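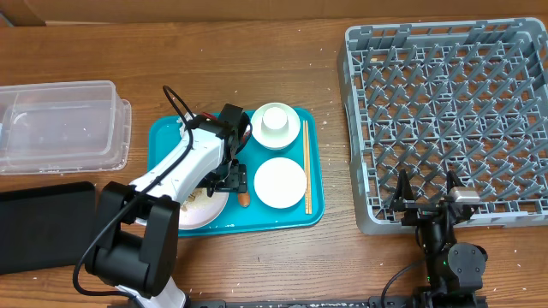
Skedard app 2.4: questions and answers

What's new in this version?
You can now start a time-lapse from your phone, rename clips before they leave the camera, and send video straight to a shared album. The battery reading is also shown as a percentage instead of bars.

Which cameras does it work with?
The Skedard Mini and the Skedard Mini II. The first Skedard, the one with the round shutter button, can still be paired for copying files, but it can't be controlled from the phone.

Do I need to update the camera as well?
Yes. After the app has updated, open Settings, choose My camera and tap Check for update. The battery has to be at 50 per cent or more or the update won't start. Leave the camera switched on and close to the phone until the light stops blinking.

My camera won't pair any more. What should I do?
Remove the camera from the Bluetooth list on your phone, then pair it again from inside the app. Pairing from the phone's own settings screen doesn't work on most Android phones. If the camera name shows up twice, delete both entries and start over.

How long can a time-lapse be?
As long as the card and battery last. If you plug the camera into a charger it will carry on recording. The app saves a new file whenever the current one reaches its size limit and joins them when you export.

How many people can I invite to a shared album?
Up to 38, including you. Everyone you invite needs a Skedard account, but they don't need a camera. Only the person who made the album can delete other people's clips.

Is there a limit on file size?
Clips over 200 MB are only uploaded over Wi-Fi. Smaller ones will use mobile data if you have allowed it. The switch is under Settings, Uploads, and it is off by default.

Where has the old editor gone?
It has moved to the Clips tab. Press and hold a clip, then choose Edit. Trimming and speed are where they used to be. The stickers have been taken out.

Will my old clips still be there?
Yes. Anything saved on your phone or in your account stays as it was. Clips still on the card are not touched by the update.

Can I go back to the previous version?
No. Once the camera has been updated it won't talk to older versions of the app.

Which languages are included?
English, Swedish, Turkish and Thai. The Turkish text was redone in April by Ertuğrul Değirmenci, and Thongchai Wongsuwan wrote the Thai. Please report mistakes through the Feedback button with a screenshot.

How do I contact support?
Use Help, Write to us in the app. Messages go to Siv Åberg and the support desk at our Cirnstead office. Include the serial number, printed inside the battery door.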